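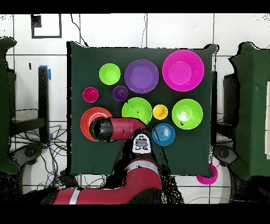

Can I use this set in the microwave?
I'd keep it out. Plastic picnic bowls get soft and cloudy in there, so warm the food in something else and move it over when it's ready to eat.

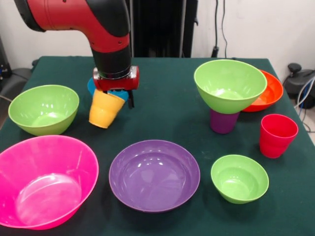

2 min read

Section 4: Sorting and stacking your bowls and cups

Hi, Sheena Chisholm again! If you've made it through washing (Section 3), you're ready for my favorite part. I do all of this on a dark green cloth, so the bright colors really pop and I can spot the little yellow pieces right away.

1. Spread the cloth flat and set everything out with the open side up. Mix the colors however you like.

2. Let it all air dry for 12 hours. I know, I know, it's a long wait, but I leave mine overnight and forget about them.

3. Pull out the biggest bowl (pink, in my set) and put it down first. The wide, shallow purple one goes off to the side for now.

4. Nest the lime green bowls inside it, larger ones first, then any orange-red or blue.

5. Stack the cups separately. Don't push down! A light drop is plenty.

Note: A big bowl perched on top of a cup looks cute as a snack stand, and my neighbor Archie serves popcorn that way. Fine for popcorn. Please don't try it with soup.

Caution: If two cups get stuck, don't pry them with a knife. Run warm water over the outer one and twist gently.

6. Lay the purple piece over the top like a lid, fold the cloth around the whole stack and put it on a low shelf. Mine lives next to the Clindurmont picnic jug (see Section 5).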